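Notebook, March, kitchen counter setup

Switched the overhead policy to the Flovulano weights this morning. Aoi Ikeda wants to know if the shorter action chunk helps on clutter, so I cut it from 100 steps to eight and left everything else alone. Training set is the same 1145 demos as the Ustier run. Stopped at 2000 iterations because the validation loss had gone flat.

First impression: the arm corrects sooner when an object gets nudged, but it hesitates over the tray side of the counter. Ustier didn't do that. Could be latency. The Prorberg logger drops timestamps when the buffer fills, so I can't rule it out from today's logs.

To do:
- rerun with chunk at 100 on the same layout, marble side only
- keep the plate with the toy banana and watermelon slice in the right-hand tray for both runs
- ask Ranasinghe for the patched logger before comparing delays

Layout for both runs, from overhead:
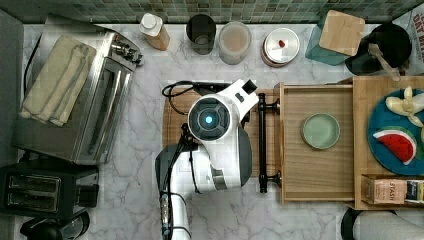 1 min read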